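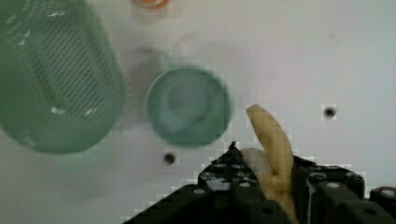
Banana in the fingers, seen from the wrist.

Prasumik tabletop arm kit
Build page and parts notes, Burkero shared workshop

Prasumik is a gripper arm you can put together on a bench at home, or in our case on a white table in the back half of the Burkero workshop. We've been living with it since January and we love it! It picks up soft things, awkward things and slippery things, and when it misses you get to find out why, which for some of us is the best part of the evening.

The kit covers the arm, the two-finger gripper, the wrist camera mount and all the cabling. You supply the table. Ans Meijer drew the finger plates so they can be swapped with one hex key (keep it on a string, they walk off), and the screw heads all face outward where you can get at them without taking the wrist apart.

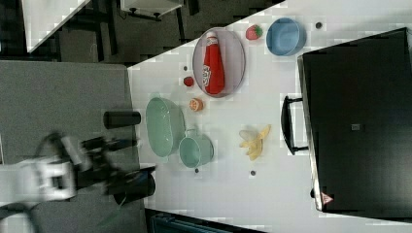
The arm likes a table with plenty of clear surface beside it, because the elbow swings wider than you'd expect the first time you power it up. Give the cable a generous loop too. Our first one was too tight and pulled at the connector every time the arm reached across. Willy Smits rerouted it one night and the trouble went away.

For practice objects we use toy kitchen stuff: fruit, cups, bowls, a plate. Cheap, light, and nothing cries if it gets dropped. The banana is the favorite. It's long, it's curved, and it will roll out of a lazy grip every single time.
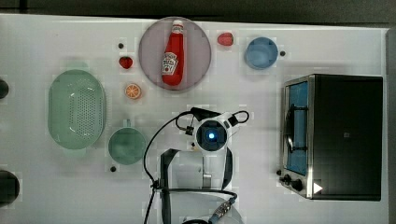

Overhead view with the toaster oven, the colander and the arm coming in from the bottom.

What's in the box
Arm segments and joints
Gripper with 2 fingers
Wrist camera mount
Cable set
Bag of screws, with spares
Stoica control board, already flashed

Build time: 15 hours for a first-timer with a helper. Noreen Naqvi and I split ours over several evenings and argued happily about the wrist for most of one.

Price to workshop members: 300 euros, at cost. The Dodell finger pads are extra and come in packs of 10. Try the plain fingers first, they do fine on most things.

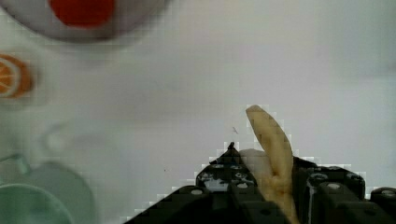
2 min read

Tuning the grip is where I'd spend your time. Start low on the squeeze setting and come up a step at a time until the object stays put when you lift. Soft toys will bulge a little between the fingers, so don't chase a perfect hold. If the fingers close crooked, loosen the left one, let it settle against the object, and tighten it again.

Questions about the board go to Andor Virág, questions about anything that bends go to me. Bench space can be booked on the sheet by the door.

Nanna Kárason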